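How to Budget for a Home Robot Before You Sign Anything
By Itzel Esquivel

Vendors quote the arm. You pay for the rest. Zavala's list price looked fine to me until I asked what was in it, and the gripper, mounts and spare cables were all extras. So start with simulation, and treat the quote as an opening bid.

Step 1. Price the wrist separately

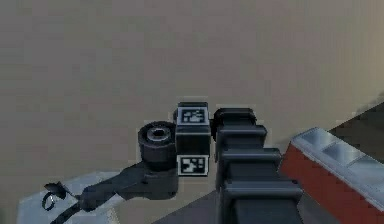

Ask for a line each for gripper, markers, cabling and calibration. Cilel rolled these into one "integration" figure of $3000 and took 6 emails to split it up. If a seller won't itemize, I assume the number is padded.

Step 2. Write the task list first

Pick the objects you need handled and test those. Ollirham's demo report claims 142 good grasps - of what, it doesn't say. Ask for failures too, sorted by object.

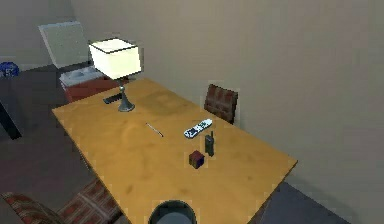

Simulated tabletop with pen, remote, walkie-talkie and small cube.

A pen and a handheld radio are different problems. You may need a second set of fingers, so put that in the budget now.

Step 3. Plan the route between rooms

A mobile base costs extra, and a smooth simulated floor proves little about your doorways. Measure every threshold and send the numbers to the seller before asking for a price.

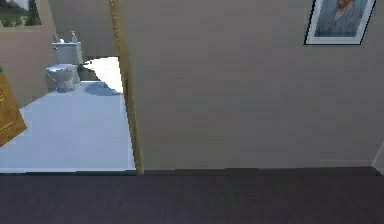
Step 4. Hold money back

Fuvov wanted full payment on delivery. I'd keep the last payment until the robot has done your own task list for five working days, in your building, with your staff running it. Get that in writing.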